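So the recruiter called back at 8 in the morning, before coffee, and the sales job at Tosier is still open. It's regional, mostly switchgear and cable trays, two interviews and a written test (a written test! for sales!).

I asked Magnus Geddes what he thought and he said go for it, the commission beats anything Jarkano ever paid us. The catch is the commute, 157 miles a week if I only go in when I have to.

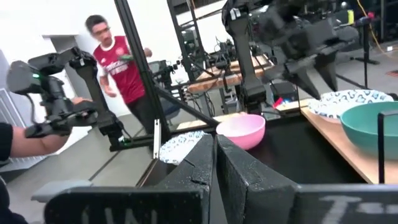

My resume is the real headache. It was last touched when I left Jarkano, and it still lists a fax number. I moved the product training up top and cut the hobbies, then sat staring at the skills part, where all I could think to put was "good with people." One little green light glowing on a motor housing means more to me than that line does, and I sell the stuff! Anyway, test is in September.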